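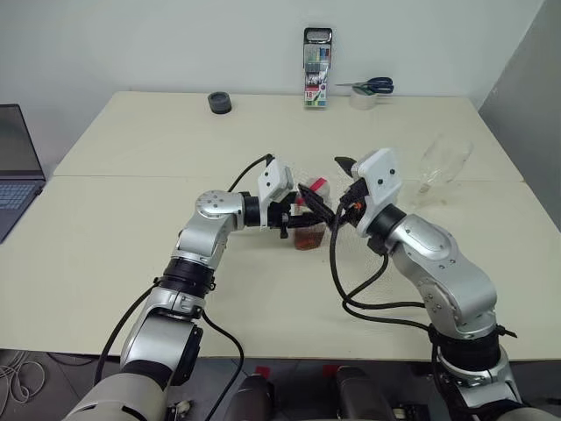 Isdale Building Ventilation and Heating Upgrade
Progress report to the Plavard Fund
Reporting period: April to July
Submitted by: Facilities Engineering, Grullow Center

Status

The work is on schedule for the ductwork and behind schedule for the controls. Spending is within the approved budget. One change to the scope is requested under Budget and changes. The next payment is tied to completion of the second-floor supply ducts, which were pressure tested and signed off in July.

Work completed

The old rooftop air handler was disconnected and removed in April. The replacement unit was set on the existing curb after two steel cross members were added to carry the extra load. The structural review had called for one. The second was added when corrosion was found at the north bearing point, and its cost was charged to contingency.

Supply ducts on the ground and second floors are in place, sealed and insulated. The first pressure test on the second floor failed. Leakage was traced to a run of flexible connectors that had been clamped over their insulation. The contractor, Horrocks, reclamped the run at its own expense and the repeat test passed. Ground floor ducts passed on the first test.

The heating loop was drained and flushed in May. The water carried more sediment than expected, and the flush was repeated with a cleaning agent until the strainers stayed clear. Of the 40 radiator valves in the building, 17 were seized and have been replaced. The remaining valves turn freely and were left in service. Replacement of those valves was never part of the grant, but tenants should be told that the valves are original to the building.

Design airflow for the new unit is 2000 cubic feet per minute at the rooftop connection. Measured flow on the day of startup was below this figure with all dampers open. The shortfall was removed by changing the fan pulley. Flow has not yet been measured room by room.

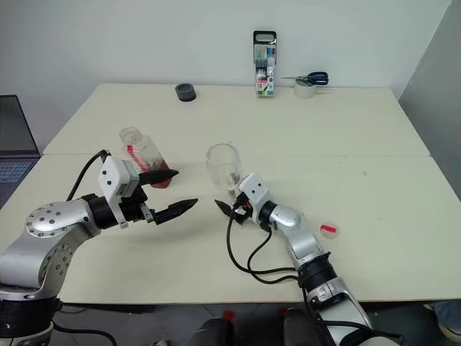
Isdale building: white tables end to end, plain white wall behind.

Work in progress

Return air grilles are being fitted on the ground floor. Access is arranged one room at a time with the occupants, and furniture remains in place wherever the ceiling can be reached from a ladder. This has slowed the work slightly but has avoided storage charges.

The control panel was delivered in June with the wrong communication card. The supplier has accepted the error and a correct card is on order. Until it arrives, the rooftop unit runs on a fixed time schedule, starting at 6 a.m. Carbon dioxide sensors have been wired but are not read by the panel. The energy savings described in the proposal depend on sensor control, and no savings should be assumed for this period.

Noise

Two complaints were received about a low hum on the second floor. Readings taken next to the main riser showed a peak that matched the fan speed. Rubber isolators under the fan housing had been installed with their shipping bolts still tight. The bolts have been released and the hum is no longer noticeable in the corridor. Readings will be repeated after the pulley change, as the earlier set was taken at the lower speed.

Budget and changes

Duct insulation came in under its line and the surplus has been held against controls. Contingency has been used for the cross member and the second flush only.

Approval is requested to add 110 feet of pipe insulation in the basement. The existing covering was damaged in several places before the project began, and patching it would leave gaps at the hangers. The cost can be met from the duct insulation surplus. No increase in the grant is sought.

Next period

Fit the remaining return grilles. Install the communication card and bring the sensors under panel control. Balance airflow by room and issue the balancing report. Repeat the noise readings. Train building staff on the panel, with a second session after the heating season starts.

The communication card remains the main risk to the completion date. If it has not been received by the end of September, balancing will proceed with the dampers set by hand and the sensor work will be reported separately.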